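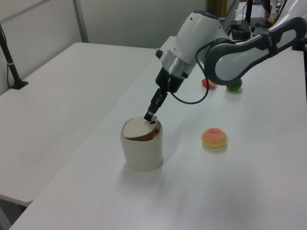

Cup with its lid and the play peach, white tables, Momlow.

TABLETOP PLAY ITEMS: SAFETY AND CONDITION CHECK
Site: Momlow
Area: Rätsep room, white tables
Form: Plustia tabletop check, long version
Date: Aug 2, 2026
Entry in the log: 2,596
Covers: tables, lidded cup, small contents of the cup, toy fruit

Marks used: OK, WATCH (fine for now, look again next time), FIX, N/A

Comments are typed up from the paper sheet, so they wander a bit. I love doing the small stuff and it shows in the length!

SECTION 1. THE TABLES

1.1 Tops wiped and dried before items go out
OK. Warm water and the plain soap, then the dry cloth. White tops are wonderful for this job, every crumb gives itself away.

1.2 Tops free of chips, splinters and lifted edges
OK. Ran a hand along every side and under the front edge too. One faint pen line near a corner that has been on the sheet since January and still will not come off. Harmless.

1.3 Tables level, no rocking
WATCH. The back table had a tiny rock when I leaned on it. Gave the foot a turn and it sat down nicely. Please lean on it again at the next check and note which foot if it comes back.

1.4 Gap between the two tables
OK. Pushed together until a fingertip would not go in. Small round things love a gap, so do this one before the fruit comes out of the box.

1.5 Corners
OK. No sharp spots.

SECTION 2. THE CUP

2.1 Stands upright without help
OK. Very pleased with this cup. It has straight, simple sides and it stays where it is put. I nudged it with one finger from each side and it came back to rest every time.

2.2 Rim smooth all the way around
OK. Checked with a cotton ball, which would have snagged on any rough spot. It went around clean. Great trick, please steal it.

2.3 Cracks, dents or soft places
OK. Looked at the outside in daylight by the window and the inside with the pocket light. Nothing. Squeezed gently at the rim and at the base.

2.4 Inside clean
OK after a second go. There was a little dust in the bottom where the wall meets the base. A damp swab gets in there better than a cloth.

2.5 Cup marked as a play item, kept away from drinks
FIX. The sticker underneath has worn off. It is a pale cup of an ordinary size and anybody could pour a coffee into it. New sticker please, and one for the box lid while the sheet is out.

SECTION 3. THE LID

3.1 Lid goes on and comes off without forcing
OK. Tried it 3 times with the right hand and 3 times with the left. It is a light lid and can sit crooked if it is set down on one side first, so check that it is flat all the way around before calling the cup closed.

3.2 Edge of lid
OK. Same cotton ball, same happy result.

3.3 Lid holds its shape
WATCH. Laid it on the table and looked across at eye level. Maybe the slightest bend, maybe my eyes. I put it under a heavy book overnight last time and could not tell any difference, so I would leave it alone unless it stops sitting flat.

3.4 Lid too large to be a mouthing hazard
OK. Far wider than the small parts tester.

3.5 Closed cup tipped on its side
N/A. The lid rests on the cup and is not meant to seal. Do not carry the cup sideways. Carry it upright with a hand under the base.

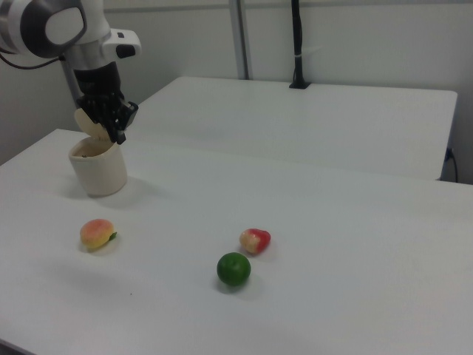 Cup with the beige top piece tilted over its mouth, small dark items just showing inside, toy fruit in front.

SECTION 4. WHAT GOES IN THE CUP

4.1 Contents tipped out and counted
OK. Count in and count out agree. Tip them onto a tray with a raised edge. I started doing it this way in January and have not crawled under a table since, which is a joy.

4.2 Contents small enough to need supervision
WATCH, and this will stay at WATCH for good. The small dark pieces are the part of the set that matters most here. They stay on the grown-up side of the cupboard and they never go out with the under-threes group. If one is missing, stop and find it before anything else goes away.

4.3 Pieces clean and whole
OK. No chips. Wiped one at a time.

4.4 Level in the cup
WATCH. Some of them sit close to the rim. A lid going on crooked could flick one out across the table. I would take a few out and keep the level lower, there is plenty to do with less in there.

SECTION 5. THE TOY FRUIT

5.1 Peach
OK. My favorite. The pink and orange blush is still bright and the yellow under it is clean. It sits on its base without rolling. Tugged the green leaf firmly and it held. Always tug the leaf, it is the one bit on the peach that could come away.

5.2 Red fruit
OK, with a note. The sheet has called it an apple for ages and half of us say strawberry. I have written "small red fruit" and would be glad to keep it that way. It tends to lie on its side, so keep it back from the edge. Squeezed, sniffed, no splits.

5.3 Green fruit
OK. Same story with the name: lime to some, apple to others. Round and dimpled, and the most likely of the lot to roll off. It gets picked last and put away first.

5.4 Paint and surface
OK. Rubbed each fruit with a damp white cloth for a slow count of ten. No color on the cloth at all! After this much handling that is lovely to see.

5.5 Small parts tester
OK. Every fruit too large to drop in. The peach leaf was tested while attached, as the form asks.

5.6 Look like real food?
WATCH. Good enough from across the room that a hungry toddler might have a go. Keep real snacks off these tables while the toy fruit is out.

SECTION 6. FLOOR, LIGHT AND CABLES

6.1 Floor under and behind the tables
OK. Swept. One paper clip.

6.2 Light even over both tables
OK. Soft shadows only, and small items are easy to spot on the white.

6.3 Cables clear of where people walk
OK. Walked all the way around both tables in socks.

SECTION 7. PUTTING AWAY

7.1 Fruit in the Risa box, cup upright beside it, lid on flat
OK.

7.2 Everything fully dry before the box is closed
OK. Left out on the towel for 2 hours. The leaf takes the longest.

7.3 Box label matches the contents
FIX. The label still lists the old spoon. Cross it out or print a new one.

TO DO BEFORE THE NEXT CHECK
New sticker under the cup and on the box lid (2.5)
Fewer small pieces in the cup (4.4)
Box label (7.3)
Lean on the back table (1.3)

Overall: cleared for use with supervision. A really cheerful little set and it is holding up beautifully. If you run the next check, write your comments as long as you like — I read all of them.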